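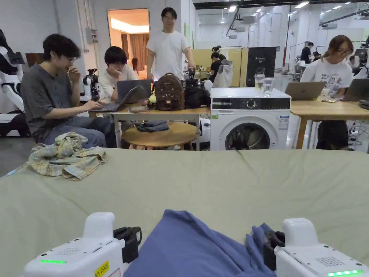

Section 4: Setting Up and Using the Corkar Water Flosser

Read this section in full before first use. It applies to the countertop model supplied through the Stistwood Dental Program and to the same model sold separately. Battery replacement and storage during travel are covered in Section 7.

4.1 Before You Begin

The water flosser cleans between the teeth and along the gumline with a pulsed stream of water. It is meant to be used together with brushing twice a day. Patients who have had oral surgery, a new implant or a tooth removed should ask their dentist when use may begin.

Caution: Do not use the appliance on a child under six years of age. Children from six to twelve must be supervised by an adult at all times.

Caution: Plug the power base only into an outlet protected by a ground fault circuit interrupter. Do not handle the plug with wet hands.

4.2 Filling the Reservoir

1. Place the power base on a flat, dry counter within reach of the sink.

2. Lift the reservoir straight up by its two side grips. Do not pull on the hose.

3. Fill the reservoir with lukewarm tap water to the 300 mL line. Water above 40 °C may damage the pump seal and must not be used.

4. Set the reservoir back on the base and press down until it clicks. If water collects underneath, remove the reservoir and check that the black valve ring is seated with its flat side down.

Note: Alcohol-free mouth rinse may be added, up to one part rinse to one part water. Salt, baking soda and essential oils will clog the valve and are not covered by the warranty.

4.3 Fitting a Tip

1. Confirm that the power is off.

2. Choose a tip. The standard tip is suitable for most users. The Pimentel tip, which has three soft tufts of bristle, is intended for crowns, bridges and fixed retainers.

3. Push the tip into the centre of the handle until the coloured ring sits flush.

4. Pull gently on the tip to test it. A tip that moves is not locked and could come loose in the mouth.
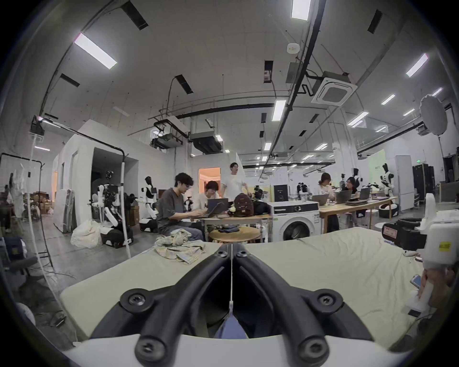
4.4 First Use

1. Turn the pressure dial to 2. Users with bleeding or tender gums should stay at this setting for the first week.

2. Lean over the sink and place the tip in the mouth before turning on the power.

3. Close the lips enough to prevent splashing, but let the water run freely into the sink.

4. Begin at the back teeth. Hold the tip at a right angle to the gumline and move it slowly forward, pausing briefly between teeth.

5. Clean the inner surfaces in the same manner.

6. Turn off the power before taking the tip out of the mouth.

Slight bleeding is common in the first days. If it continues beyond two weeks, or if there is swelling or pain, stop using the appliance and see a dentist.

4.5 After Each Use

1. Empty any remaining water into the sink.

2. Run the appliance for a few seconds to clear the hose.

3. Press the eject button and rinse the tip under the tap. Each member of the household must have a separate tip.

4. Leave the reservoir lid open to dry.

Replacement tips and valve rings may be ordered from Hellance Oral Care. Quote part number 494 for the valve ring.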